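Print this page | E-mail this page

# snack-table — README and data card

Last edited: 25 Oct 2022
14 comments | 4 shares

Hi! If you're reading this you probably just joined the club and got pointed at the repo with a vague "look at the readme." So, welcome. I wrote most of this between classes, and the parts that are out of order are out of order for good, I'm afraid.

## What this is

A set of recordings from our student robotics club, where we drive two arms around a table full of snacks and save everything they do. We started in July with one kind of cookie box and a lot of optimism. The table has gotten a lot busier since then, and I like it much better this way! Real tables are messy, and a policy that's only ever met one box gets very confused when there's a candy bar next to it.

The project goes by Wumen inside the code (folder names, config files, the chat channel). The published set is called snack-table. Same thing, two names, sorry. If you find a third name anywhere, please open an issue.

## What's in it

- 2,571 episodes recorded
- 2,232 episodes kept after review
- 574 of the kept ones use both arms in the same episode
- 4 task families: basket, tray, shelf, rack

An episode is one attempt, start to finish. We kept the clumsy ones if the task got done in the end. What we threw out was mostly sync trouble, plus a bad week when the gripper values were being saved with the sign flipped and I didn't catch it until Friday.

## Task families

**basket** — sandwiches and foil containers, in or out of the wicker baskets. Sandwiches are my favorite thing in the whole set. They squish, they lean, and they have a pointy end that loves to catch on the weave.

**tray** — small boxes and packets onto or off a tray. Good first task if you're new to driving.

**shelf** — the clear stepped shelf. Candy bars, little jars, small boxes. The clear plastic is rough on depth, so expect holes in the point cloud there.

**rack** — bottles and wrapped pastries. Go slow with the bottles. Please.

## How the files are laid out

One folder per task family, one subfolder per session, one file per episode. Inside each file you get joint positions for both arms, gripper opening, the camera stream, and a plain text instruction like "put the sandwich in the basket." Arms are named left and right from the robot's point of view, which will be backward from yours if you're looking from the other side. Check this before you train anything. I lost a weekend to it.

The loader lives in `tools/load.py`. To peek at one episode:

 python tools/load.py --family basket --episode 12 --preview

If the preview window comes up black, your video codec is missing, and the setup notes in `docs/` cover the fix.

## Splits

We split by session, so episodes from the same afternoon never land in both train and test. The Skusov split is the default (it's named after the script that makes it, don't ask). There's a second one, Goossens, that holds out every sandwich episode. Use that one if you want to feel bad about your model.

## Known problems

- Wrappers are shiny and the color shifts a lot between sessions.
- Snack brands aren't balanced at all. We used what we had.
- Instructions were typed by different people, so "chips," "crackers" and "rice things" can all mean the same tray.
- Cables wander into view sometimes. We left those episodes in.

## Using it

Class projects, club projects, demos, go for it. If you put it in a report, call it "snack-table, Canduvau release" so we know which version you had. And tell us how it went! We really do read the comments.

## Recent items

- Shelf tasks: new instruction wording
- Loader now skips broken videos
- Driving sign-up sheet for new members
- How to label a grasp (short version)

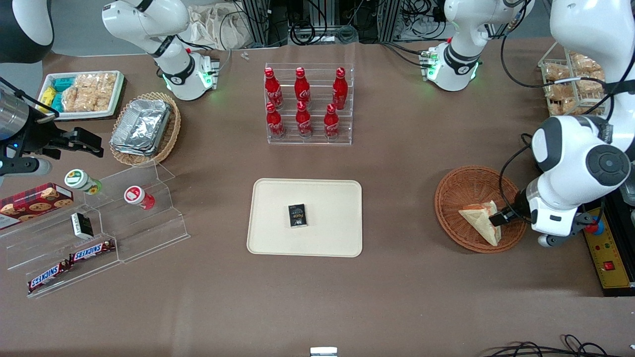
Release notes, No. 4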